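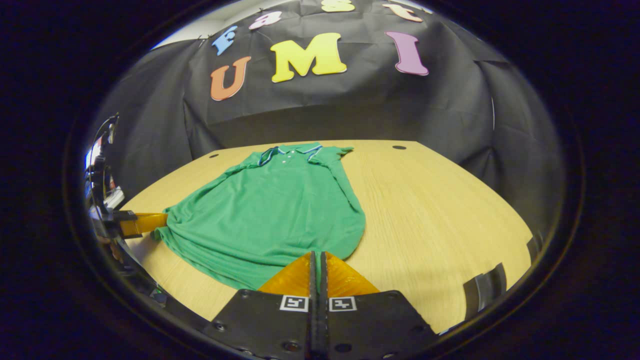 A green polo shirt with navy and white trim at the collar.

Stindenwood School of Screen Studies
Writing for Series Television
Handout 4: Adapting a Real Life for the Screen
Course leader: Renata Baran
Seminar tutor: Shahzad Kazmi

1. Scope of this handout

This handout accompanies the fourth lecture and should be read before the February seminar. It deals with the series based on the life of a real person, known in the trade as the biographical series, and with the decisions a writer must make before any script is begun. Questions of casting and music are covered in later handouts.

2. Terms used in the lecture

Life rights: an agreement in which a person, or the person's family, consents to a portrayal and usually agrees to cooperate with the production. Such an agreement may give access to letters, photographs and interviews that are not otherwise available.

Source work: a published book, article or recorded interview on which the script relies. Facts as such are generally free to use. The particular wording and arrangement of a source work may be protected, and the writer should seek advice before drawing heavily on a single title.

Composite character: a figure made from two or more real people. Composites reduce the size of the cast but may be disputed by those who recognize part of themselves.

Time compression: the placing of events closer together than they occurred.

3. Case study: Wiria

The lecture follows the development of Wiria, a six-part series written by Urmila Kandpal and directed by Vittoria Parisi. Its subject is the union organizer Shabnam Rana, who led the Ghauri mill workers for most of her adult life. The project was first planned as a feature film. The first draft ran to 217 pages and was judged too long to produce in that form. Kandpal was then asked to prepare a series outline.

Students should note how the material was divided. The feature draft moved from childhood to retirement in a straight line. The series opens in the middle of the mill strike and returns to the earlier years only in episodes three and four. Each episode is built on one decision that Rana had to make, and the episode ends once the consequences of that decision are known to her. Several well-documented events, among them her election to the town council, were left out for this reason.

Rana granted life rights on two conditions. Her children were not to be portrayed, and she was to read the outline before scripts were ordered. She did not ask for approval of the finished scripts. Kandpal's outline contains 134 numbered scenes, and the writer marked each as documented, reported or imagined. The marking system is explained in Section 4 and will be used in the assignment.

4. Marking the outline

Documented (D): the event is supported by a record made at the time, such as minutes, court papers or news footage.

Reported (R): the event is described by a participant or witness after the fact. Where two accounts differ, both should be noted in the margin, with the account chosen by the writer listed first.

Imagined (I): no account exists. Private conversations will nearly always fall under this heading, even when it is certain that a meeting took place.

A scene may carry more than one letter. The strike vote in episode one of Wiria is marked D/I: the result of the vote is on record, while the dialogue in the corridor is the writer's own.

5. Assignment

Choose a public figure whose life has not been adapted for the screen. Submit a series outline of up to 2000 words, divided into episodes, with every scene marked according to Section 4. Attach a list of sources and a one-page statement explaining which period of the life has been chosen as the opening.

Outlines are to be uploaded to Gimport by 5 p.m. on the day before the seminar. Work received after that time will be read but will not be discussed in class. Requests for an extension should be sent to Shahzad Kazmi in writing.

6. Preparation for the seminar

Read the first 2 episodes of Wiria in script form, available in the course folder. Identify one composite character and be prepared to state what would be lost if the figure were divided again into separate people.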